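So we finally closed on the condo! Unit 28 at Vemgate, second floor, and I have the keys sitting next to me as I type this.

For anyone who missed my July post, we'd been going back and forth between this place and the one over at Durrani Court. Durrani had the bigger balcony (I could have put an actual table out there) but the monthly fees were $77 more and the parking was a mess every time we visited. Vemgate has one assigned spot plus a storage locker in the basement, and I'm weirdly excited about the locker.
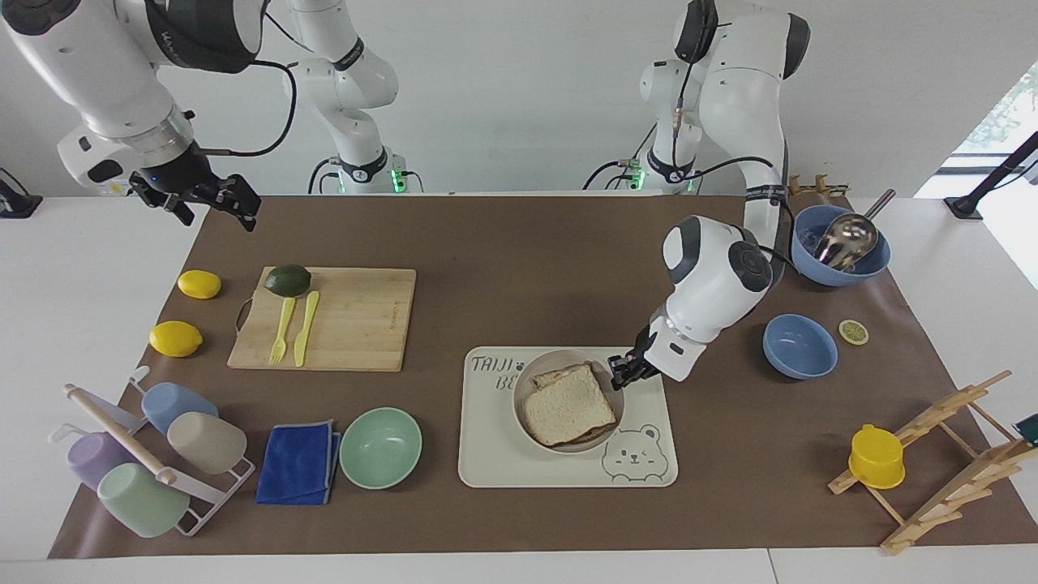
Our agent, Ka-ming Hsu, was great through all of it. The inspection came back with 2 things, a slow drain in the hall bath and a bedroom window that wouldn't lock, and she got the sellers to fix both before closing. I would have just shrugged and lived with the drain - I did that for years in my old rental.

The paperwork though! I signed my name 64 times. My signature on the last page looks like a completely different person's.

Next up is paint. The living room is a sort of mustard color that looked fine in the listing and not so fine at night, so that goes first. If you've used a painter on the Uvis side of town and liked them, leave me a comment. We have to be out of the rental by the end of September 2018 and I haven't packed a single box.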